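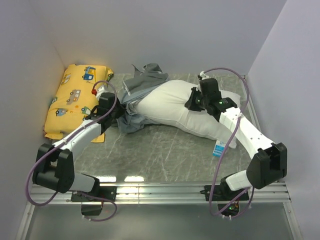
In praise of the plain park

08/01/2023

I have walked through Ballum Park nearly every day since I moved to Praltstead, and I would like to make the case for it, loudly and with very little balance. It has no statue worth a detour. No famous designer laid it out. The bandstand is a copy of one in another town, put up when the first one blew down, and the lake is a boating lake without boats. It is the best thing we have.

The council's draft heritage list came out in October and Ballum isn't on it. The list has the Corn Hall, the old baths, the railway footbridge (fair enough, I love the footbridge) and the walled garden at Evodau House, where you pay to go in. I have nothing against any of them. But when I got to the last page and found the park missing, I read the whole thing again from the start, thinking I must have skipped a line.

The reasoning is in an appendix. Ballum Park "lacks coherence as a designed landscape" and has been "substantially altered in every period". Well, yes! Of course it has. People have been using it. The east side was laid out with curving paths and a shrubbery, then somebody drove a straight avenue of limes through the middle of the curves, then half the shrubbery came out for tennis courts, and then two of the courts became the playground. You can stand by the drinking fountain and see all of it at once, every generation's idea of a nice afternoon laid over the one before. I think that's marvellous. I would rather have that than a perfect plan kept under glass.

There is a habit, when we talk about old parks, of treating them as paintings. We ask who made it and how much of the original survives, and we mark it down for every scratch. That may work for a painting. A park was never finished in the first place. The limes on the avenue were sticks when they went in, and whoever planted them never saw the shade we sit under. There were 60 of them to begin with, according to the planting book in the library, and the gaps where trees have come down are now some of the sunniest spots in the park. In May people spread their blankets in the gaps. You could call that a loss of integrity if you liked, but you'd have to say it to people eating sandwiches.

The planting book, by the way, is a joy, and anyone can ask to look at it. It runs to 182 pages in several different hands. One keeper underlined everything. Another wrote down the weather each morning and not much else, so that for years on end we know it was drizzling and have no idea what was planted. There's a furious entry about geese. There's a sketch of a gate that was never built, with a note beside it saying only "too dear". I spent a whole wet afternoon with it and came out wanting to shake somebody's hand.

And then there's the Nowicki Gate, at the station end, which was built and which I'd put up against anything at Evodau. It's ironwork, painted dark green, made at the Nowicki foundry when the foundry was still where the supermarket is now. The pattern is meant to be oak leaves. I've always thought they look more like gloves. One side has been repaired with a panel that doesn't quite match, and the hinge makes a noise you can hear from the platform. When I come home on the late train and hear that hinge go, I know I'm back. I can't tell you how you'd put that on a form, but I wish there were a box for it.

I should be fair to the people who drew up the list. They have rules to follow, and a list with everything on it protects nothing. I also know that listing can be a nuisance. A friend who lives near a listed park tells me it took them two years to get a new set of swings, and I wouldn't want that for Ballum, where the swings are the busiest thing in the place. So I'm not asking for the kind of protection that stops the clock. Praltstead has a second, lighter category, the local register, which asks only that the history of a place be written down and thought about before anyone digs it up. That seems to me exactly right for a park like ours. It would let the next lot make their changes, and it would make them read the planting book first.

Why does it matter now? Mostly the north-west corner, I'll admit. The strip behind the bowling green has been marked on the new town plan as "under-used open space", and I've learned to sit up when I see those words. It's 4 acres of rough grass with a line of hawthorns and a path that people made by walking on it. Under-used by whom? I've seen kites up there, and a school cross-country race, and a great many dogs. In the spring the hawthorn comes out and the whole edge of the park goes white and smells faintly of something you can't decide whether you like. It's on the first map of the park, the one place that has hardly changed at all. If coherence is what's wanted, there it is!

The park will be 100 years old in a little while, if you count from the opening and not from the purchase of the land (people do argue about this, happily, on the benches). I'd love to see it reach its birthday on the register, with the corner safe and somebody's careful history pinned up in the glass case by the bandstand where the faded byelaws are. I'd like the history to include the shrubbery, the tennis courts, the geese and the gate that was too dear. I'd like it to include the big snow, when the slope below the avenue was so thick with sledges that you had to queue at the top.

Comments on the draft list can be handed in at the library desk or sent to the planning office, and they don't have to be long or clever. Say what you do there. Say which bench. Mine is the one facing the lake with the slat missing - and if you get there before me in the morning, I'll be perfectly happy to go round again.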